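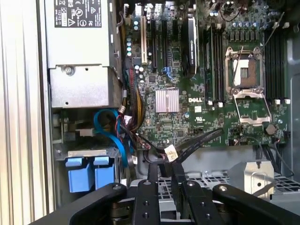
Grestthorpe Opens Its Computer Reuse Workshop This March

GRESTTHORPE – Old desktops are getting another go! The Grevard Reuse Workshop opens in March on Awan Street, with 6 repair benches and free evening sessions for anyone who wants to learn how a PC goes together.

Residents have already handed in 730 machines, far more than we dared hope for. The first 100 to pass testing will go to local families and to the Dravex Learning Center, which is adding 2 new study rooms.

Sessions start at 6 p.m. and no experience is needed. Drop off old desktops, keyboards and cables at the front desk.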